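Notes for the talk, Saturday, second slot after lunch
Speaker: Ieuan Bowen
Please keep the water near me, I talk fast when I am nervous.

Slide 1 – title
Say good afternoon. Say my name slowly. The talk is called "Teaching an arm to leave things alone". Twenty-five minutes and then questions. If the clicker does not work, use the space bar.

Slide 2 – who I am
I repair sewing machines for my work. Robots are for the evening. I joined the shared workshop on Mostyn Street in December, and before that I built in my kitchen, with the parts in the oven tray. My wife was patient until we needed the oven.

Slide 3 – what we wanted
The project has the name Grola. It is the software for picking up soft things at home: clothes, cushion covers, bags. Hard things are easier. A cup has the same shape every time you look at it. A sweater has a new shape each time you put it down.
Explain that the first version ran on my own small arm, which I made from printed parts and a Bendeck motor board. Show the arm if somebody asks, it is in the blue box.

Slide 4 – the first arm
It had 6 joints and one of them was always loose. I changed the glue two times and then I used a screw, as I should have done at the start.
The fingers were flat. Flat fingers push the cloth away before they hold it. Move my hand on the table to show this.

Slide 5 – collecting the tries
A try is one attempt to grab one thing. We wanted 2,000 tries and we stopped at 1,334. The reason is simple, we were tired. Of these, 588 were good grabs.
Wait here. People like to write down the numbers.
Say clearly what we called good: the thing leaves the surface and stays in the fingers until the arm stops. If it falls later, this is another problem, and we wrote it in another column.

Slide 6 – what went wrong
Thin plastic was the worst. The camera sees light on the plastic and also the dark thing under it, and the program cannot decide which one is nearer. We tried to close the curtain. It was better, but then the camera was too slow.
The second problem was anything hanging. Strings, tassels, the cord of a hood. The depth picture loses a thin cord very often, so the arm thinks the space is free.
Tell the story of the scarf, but only the short version.

Slide 7 – the view from the wrist

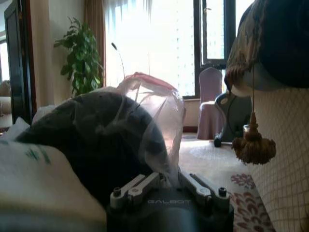 Zeltance Home Robotics Club – Soft Objects Group
Leave this one on the screen for a while. Point first to the two fingers, open like a V. From the wrist you see your own fingers all the time, and the program must learn that they are not part of the room.
Then point to the dark bundle with the clear plastic bag over part of it. Remind them of slide 6. Ask the room: where would you close the fingers? Take two or three answers.
Then the tassel beside the chair back. It is small on the screen, so use the pointer.
Last, the window. It is almost white. With a light so strong behind, the dark things lose their detail – this is why I now set the exposure by hand.

Slide 8 – what we changed
We made a simple rule before the learned part. If the depth is not sure, the arm moves a little to the side and looks again. It costs two seconds.
We also gave the program a way to say no. It can leave the thing and go to the next one. For me this was the best change of the winter.

Slide 9 – next
Softer finger tips. Better light. A shorter cable, please.
Thank Mostyn Street for the bench and the key.

Questions
If they ask for the code: yes, after I clean the comments, half of them are in Welsh.
If they ask about the price of the motor board, I do not remember, I must look in my mail.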